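Workshop tips: folding software for two-arm laundry benches

Most of the trouble people have with a folding bench is in the software settings, and most of it can be fixed in an afternoon. These tips were collected by Amra Kos from the Khoo workshop notes and checked on August 13, 2026. They assume you are running Zident as the controller and Nistetti for the vision side, but the order of work is the same with other packages.

Calibrate before you tune anything. Run the full camera-to-table routine, then touch each gripper down on the same four marks. If the two arms disagree on where a mark is, no amount of planner tuning will help. Save the result under a new name and keep the old one.

Teach the table colour first. A pale, plain top gives the segmentation a clean edge to work with, and dark or strongly coloured clothes are the easiest to start on. White shirts come last. Our training set for tops has 1257 labelled stills, of which 346 show white or cream fabric, and that is still too few.

Mask out the basket. If the laundry basket shares the table with the work area, draw a keep-out zone round it in Nistetti and leave a good margin for anything hanging over the rim. Without the mask the software will sometimes join the garment on the table to the one in the basket and plan a grasp halfway between.

Spread first, fold second. Have the planner look for corners and hems, and get the cloth reasonably flat before it picks a fold line. A long garment lying at a slant should be treated as a spreading job, even if one end already looks tidy. 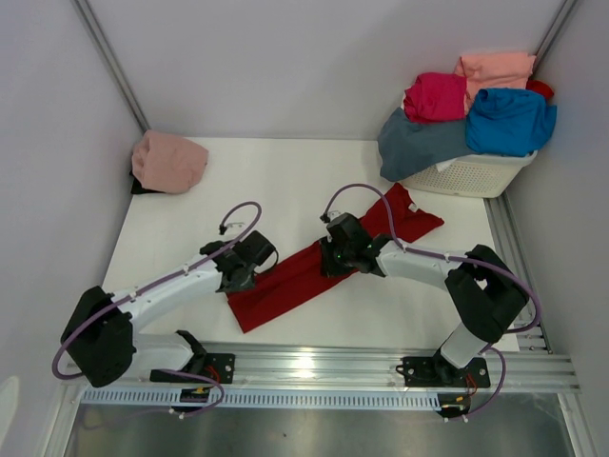 Candela Locano's rule, as she signs it in the notes, is to let one arm hold and the other move for the first hundred runs, and only then to allow both to move at once. Tobias Dvorak disagrees and thinks you learn bad habits that way - he turns on joint planning from day one, with the speed at a quarter.

Either way, set the minimum distance between the grippers yourself. The Zident default is meant for boxes and is too small for cloth work, where the wrists tilt a lot.

Include the cables in the collision model. A few fat capsules along each forearm will do. Make them larger than the cable at rest, as the loops swing out when the elbow bends.

Log failed grasps with the picture attached. Sort them by fabric once a week and relabel the worst ones before adding new data.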